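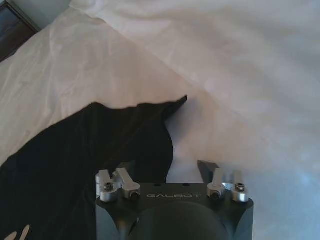 Picking a garment off a bed is a grasp selection problem, and grasp selection for cloth is mostly a matter of deciding where the cloth sticks up. A mug has a handle, and the handle stays where the factory put it. A T-shirt has whatever shape it fell into. The method in this handout, which the lab calls peak-first grasping, looks for a bit of cloth that stands clear of what it is lying on and goes for that. In the wrist view the black cloth gives us a good one: the pointed corner turned up near the middle, a little left of center, with a shadowed fold of bedding between it and the dark finger piece on the right. Note too the scrap of cream-colored print at the bottom left. It belongs to the cloth, and a color threshold will tell you with great confidence that it belongs to the bed.

Handout 6: Peak-first grasping of cloth on cloth
Dekberg, Robot Learning in Homes
For the session of 14th March, Khosravi Building, usual room, usual heating

Read sections 1 to 3 before class. Section 5 will make more sense after you have done the exercise, or at least after you have been annoyed by it.

1. The setup

The arm carries a parallel gripper with a small camera at the wrist. The camera moves with the hand, so the gripper stays put in the picture and the world swings around behind it. This is handy for the final approach, where you care about the distance between the fingertips and the thing. It is less handy for knowing where you are. From the wrist camera a bed is a white country with no roads.

We call the pipeline Prilora. It takes one wrist frame plus the arm pose and puts out three things: a mask of the target cloth, a pinch point inside that mask, and an approach direction. The controller is older than Prilora and does not listen to opinions. It gets a pose and goes there.

The demonstrations come from the Flemix set, our own collection of teleoperated pickups. It has 356 usable demonstrations. There were more, but a demonstration in which the operator chases a sock for two minutes teaches the network patience and little else.

2. Why cloth on cloth is worse than cloth on a table

On a table the background is stiff. If you come in a little low, the fingers touch the table, the force reading jumps, and you stop. On a bed the background gives way. Come in low and the fingers sink into the bedding, which rises politely on both sides and joins the grasp. The force reading barely moves. You then lift a T-shirt and a corner of the sheet together, and the success detector, which was trained to ask whether the fingers are holding something soft, says yes.

So there are two separate failures to keep apart in your head and in your logs:

Miss: the fingers close on air or on bedding only.
Double pick: the fingers close on the target and some bedding as well.

A miss is embarrassing and easy to spot. A double pick looks like a success until the bed starts to follow the robot out of the room.

3. The method

Step one is the mask. The network is trained on hand-drawn outlines, prints and logos included. Dark folds in white bedding are the classic trap. They are gray, the target is dark, and a careless mask will slide from one into the other. Check your masks along shadowed hollows before you check anything else.

Step two is the height guess. The wrist camera gives us color only, so height is inferred. The network learns it from short sweeps in which the hand moved sideways and near things shifted more than far things. Once trained, it makes its guess from one frame. It is good at sharp peaks and poor at broad bumps. A duvet is one long broad bump, so please do not use the height output on the duvet for anything, and please do not put it in your report as a contour map. We have had the contour map. It was very pretty.

Step three is the choice of pinch point. Every pixel in the mask gets a score, which is the guessed height above the nearest bedding, times how narrow the cloth is across the closing direction, minus a penalty for being close to the mask border on the low side. In words: tall, thin, and with nothing else between the fingers. The top score wins, even if it wins by a hair.

Step four is the approach. The fingers open fully at the start and stay open until the last bit of travel. The hand is turned so that the closing direction runs across the thin part of the peak.

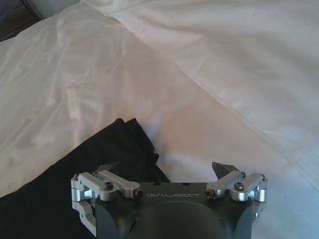

Figure 6.2. Wrist view with the fingers spread, black cloth at left, sheet and thicker duvet beyond. The tip of the right finger shows up against the pale sheet; the left one sits dark on dark.

That last remark deserves more room than a caption. The controller does not need to see its own fingers, since it knows where they are from the joint readings. The network, however, was never told that. It sees a dark gray wedge next to black cloth and quite reasonably supposes that the wedge is more cloth. In the first version of Prilora the favorite pinch point was the robot's own left fingertip. It scored beautifully. It was tall, thin, and stood well clear of the bedding.

The fix is a gripper mask, drawn for a range of finger openings and laid over the frame before scoring. You need the whole range. A mask drawn for open fingers leaves the closed fingers uncovered, and the network will find them. Include the linkages as well as the tips. Bright metal gives bright highlights, and the height guess treats a highlight as news.

4. Results so far

We ran 163 attempts with dark garments on light bedding. Of these, 116 ended with the target held and nothing else. Another 23 were double picks. The rest were misses. If you quote the first number, quote the second in the same sentence. A group that adds them together gets a much nicer figure and a robot that makes the bed in reverse.

Most double picks came from one situation. The peak was real, the mask was right, and the bedding had a fold of its own just behind the cloth, taller than the cloth was. The penalty in step three only looks along the picture plane, so a fold behind the peak costs nothing. One cure is to score from two views. Another is to tilt the hand so the fold is beside the peak in the second view. We tried the tilt first, in December, as it needed no new code. It helped, and it brought up the next problem.

When the hand tilts, everything else in view tilts the other way. The Flemix demonstrations are mostly upright, because people driving an arm like to see the room the right way up, the same as they do at home. The network had therefore learned that bed is at the bottom and wall is at the top. Turn the wrist far enough and it starts to find garments in the furniture. 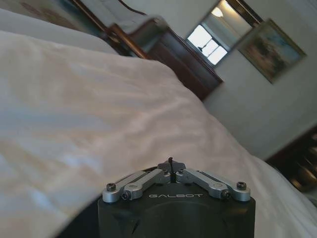
Rotating the training frames at random gets rid of most of this. Some care is needed with how you rotate. If you spin the whole frame, the gripper spins too, and you have trained on a robot whose hand comes in from the corner of its own eye. Cut the gripper out with the mask, rotate what is left, and paste the gripper back where it was. The seam is ugly. The network does not mind ugly seams nearly as much as reviewers do.

Wall hangings and mirrors need a word of their own. Anything with an outline and darker stuff inside can pass for cloth on a light background, and a mirror adds a second room with its own light. Prilora now throws out any candidate whose height guess puts it beyond the reach of the arm. This is a crude rule. It has also removed more false picks than the month we spent on the fancy one, which you may find in the repository under a folder called old.

5. Closing and checking

After the fingers close, the arm lifts a hand's width and takes one more frame. The check compares the cloth mask before and after. If the mask has moved up with the hand and the bedding around it has kept its creases, call it a pick. If the creases have moved too, call it a double, lower the hand, open, and start again from step one. Do not reuse the old pinch point. Cloth that has been picked up and dropped is a new object, and it owes you nothing.

With the fingers fully closed and no target between them, skip the mask comparison and log a miss. The joint readings are enough. Several of you wrote a classifier for this last year. The gripper can tell you.

6. Exercise

Take ten frames from the shared folder, any ten, and mark by hand the point you would pinch. Do it before running Prilora. Then run it with the gripper mask off, and again with it on, and write a page on where the three sets of points disagree. Include at least one frame where you now think the network was right and you were wrong. If you cannot find one, look again at the frames with broad folds.

Things to hand in: the page, the marked frames, and your masks. Leave the print inside the garment outline. Masks with holes where the logo should be will be returned to their owners, as they were last time.

Reading for next session: the Flemix labeling guide, all of it, including the appendix on pillowcases. We will start with the question of whether a sleeve is a peak or an edge, and bring a T-shirt if you have one to spare.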